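Against the Fitted Bedroom

Rental listings now describe bedrooms by what is attached to the walls. The bed frame is bolted to a headboard panel, the panel carries the reading lights, and the lights are wired through a cabinet that cannot be moved without an electrician. The trade calls this a fitted room. I think it is a poor default for rental housing, and I think the usual argument for it rests on a cost calculation that leaves out the largest cost.

The argument for fitting is simple. A landlord who supplies built-in furniture controls the condition of the walls, reduces damage on move-in and move-out, and can charge for a furnished unit. Gladys Wanyama, who managed rental buildings for 30 years before she began writing on housing, put the case to me in a sentence: tenants who bring no beds break no door frames. She is right about the door frames. Stairwells in older buildings were not drawn for a modern mattress, and the repair bills show it.

What the calculation omits is the tenant's use of the floor. A bedroom in a small apartment is seldom only a bedroom. It holds a desk for part of the day, a crib for a year or two, an exercise mat, boxes. Each use calls for a different position of the largest object in the room, and the largest object is the bed. Fix the bed and every later decision is made around it.

Wycliffe Makokha's study of the Temba apartments makes the point better than I can. Temba was built in two blocks to one floor plan. One block was rented with fitted bedrooms, the other with bare rooms and a storage closet. He visited the same households in January and again 8 months later. In the bare block, most beds had moved. In the fitted block none could, and tenants had instead moved their work into the kitchen, where it competed with cooking and with children.

A fair objection is that people move beds out of restlessness, and that the movement proves nothing. Makokha asked. The reasons given were drafts, morning light, noise through a party wall, a new baby, a bad knee that made one side of the bed hard to reach. I would not call any of these restlessness. They are small corrections to a plan that the architect could not have gotten right in advance for every occupant.

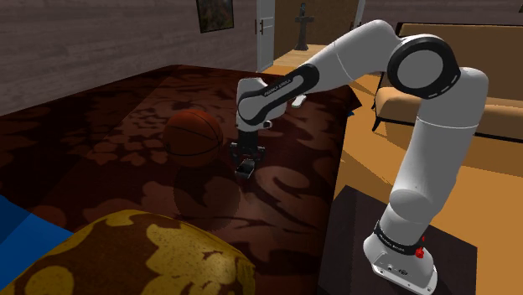
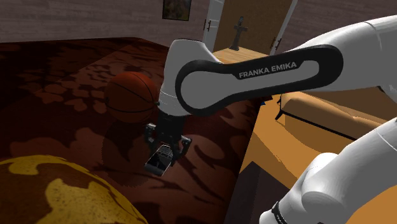
Images: computer renderings

The second argument for fitting is durability. Built-in furniture is said to last longer because it is not dragged around. This holds for the carcass of the unit and fails for everything attached to it. When a lamp in a headboard panel stops working, the panel comes off. When a drawer runner wears out, the replacement has to match a product line that may have been discontinued. Kheri Kashindye, a joiner, tells me that most of his rental work is now the removal of panels to reach a part that would have cost very little in a freestanding piece. He charges for the panel both ways.

There is also the matter of bedding, which sounds trivial and is not. Fitted frames are often built to the dimensions of the alcove, so the mattress is an odd size, and so are the sheets. A tenant arrives with a bedspread that has served well for years and finds that it does not lie flat. I have heard landlords dismiss this. They do not buy the sheets.

I would accept fitting in two cases. The first is the very short let, where the occupant stays 7 nights and has no reason to rearrange anything. The second is the room so narrow that the bed has only one workable position, although a room of that kind raises other questions about whether it should be let as a bedroom at all.

For ordinary leases I would ask for less: a clear rectangle of floor, outlets on at least 2 walls, a light switch that does not assume where the pillow will be, and a stairwell or window opening through which a bed can pass. The last item is the expensive one, and it belongs in the building budget, where it can be spread over the life of the structure. At present it is paid in lost floor area by each tenant in turn, and it appears in no one's accounts.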